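Home News Projects People Archive Contact

Grey surface, white tape: an interview with Fulgencio Bermúdez

Packing by hand and by gripper at the Plurville works 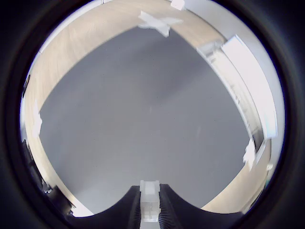 What the cell does

Fulgencio Bermúdez has run the small-parts section at Bandow's Plurville works through the whole of its change from manual kitting to part-automatic kitting. We spoke on a Wednesday, between the early and late shifts, in the office over the packing floor.

The section makes up repair kits for pumps. Each kit holds 21 parts, mostly seals, washers and clips, and the section sends out 3,000 kits in a normal month. Three of the benches now have an arm. The rest are worked by hand as before.

"The arm takes the parts that are the same every time," Bermúdez said. "Clips, end caps, the stiff rings. The soft seals stay with people. They fold over in the fingers and the arm sets them down folded."

The ribbed fingers were chosen after a trial with smooth ones, which let the end caps turn during the lift. Bermúdez would like a narrower set for the smallest clips but has not found one that wears well.

Work surface and marks

The bench tops are pale wood with a grey surface laid over the middle. Bermúdez asked for grey after the first bench was set up with a white sheet, on which the vision software, supplied by Kushwaha, kept losing the nylon washers.

White tape on the wood serves as a guide for the staff. A cross is a reference point and single strips show where trays may stand. "It is packing tape. It gets knocked and goes ragged, and we put down more. The fitter wanted engraved plates. I said wait until we stop moving things."

They have not stopped moving things. The tray positions were last changed in June, when the kit for the older pump was dropped from the range.

Changes to the job

Before the arms came in, a packer stood at one bench for a full shift and was measured on kits closed. That measure has gone for the benches with arms. One person now looks after two of them, fills the trays, places the seals and checks the weight of each closed kit.

"The hands do less and the eyes do more," he said. "Some people like that. Two asked to go back to a manual bench and they went back. I had no argument with it."

Sore wrists were the complaint he heard most often under the old system, and he hears it less. In its place he hears about standing still. A stop on the arm takes 40 seconds to clear if the cause is a dropped part, and the operator has to wait for the restart check to finish.

Training was the weak point. The first course covered the screens and left out the faults. The section has since written its own notes, kept in the Ferent maintenance system, where any operator can add an entry.

Pay grades were revised once the second bench was running. Bermúdez thinks that should have been settled first. "We asked people to learn the fault codes on the old grade. They noticed."

A fourth arm has been priced. He has asked for the tray feeder to be replaced before any order is placed.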